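Residents' Forum - Brundov House
Section: Rooms and Furnishings
Topic: Revised linen arrangements from September

Housing_Office
Posted June 20, 2024

Residents are advised that the present linen contract with Gumede will end in September. From that month the laundry service will be provided by Irnix. Each room will receive one bottom sheet and one top sheet, changed every 15 days. The present interval is 7 days. Personal items, including towels and clothing, are not covered by the service and should not be placed in the linen sacks.

Comments are invited in this thread before the arrangements are confirmed.

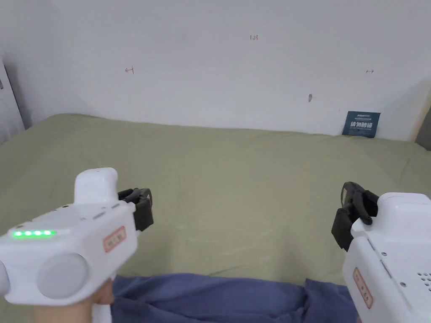
Northwing_Tenant wishes to record an objection to the longer interval. The weekly change was listed among the services when the present rents were set, and no reduction has been offered in return. A resident who wants clean sheets each week will now have to pay for the machines in the basement.

Housing_Office
The objection is noted. The rent schedule refers to "regular" linen changes and does not state an interval. The office accepts that residents have come to rely on the weekly service - a credit of 20 tokens per room for the basement machines is therefore under review.

Elmcourt
I would support the change if the credit is granted. Under the present contract, sheets have often been returned in the wrong size, and a longer interval would at least mean fewer exchanges at the desk.

My concern is with the fitting of the new sheets. The Prikar mattresses supplied to the upper floors are deeper than the old ones.

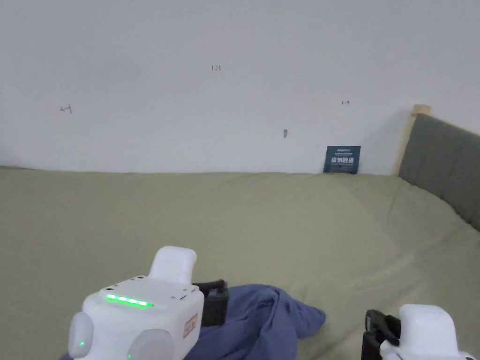
A sheet cut for the old depth works free at the corners within a night or two. I would ask that the measurements be checked before any order is placed, and that the older stock be kept for the lower floors.

Housing_Office
Irnix has been given both mattress depths. The order is for 400 sheets, divided between the two sizes.

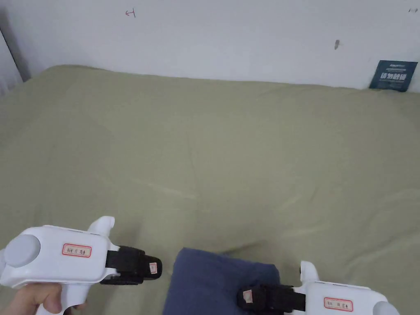 Green sheet on a bed, with the wall behind.

Quiet_Floor
With respect to the previous speaker on rents, I do not share the view that the weekly change is essential. Most residents on our floor already wash their own bedding. The money would be better spent on repairing the second dryer.

Northwing_Tenant
The dryer is a repair matter and should be met from the repair budget. It has no bearing on linen.

Elmcourt
May I also ask the office to look again at the rule on personal items? 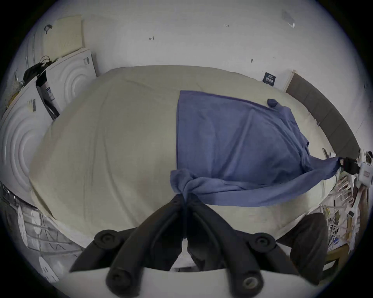
The rule is sound in principle, but it is easily broken by accident. Residents strip their beds in a hurry and the whole bundle goes into the sack together. A blue cloth left lying on a cream-beige sheet is readily noticed, whereas a pale one would go down with the rest. I lost two pillowcases of my own in this way and they were never traced. A numbered tag on each sack would allow such items to be returned to the right room.

Housing_Office
Tags will be raised with Irnix. The office cannot accept responsibility for personal items in the meantime.

Northwing_Tenant
I ask that my objection remain on record until the credit has been confirmed in writing.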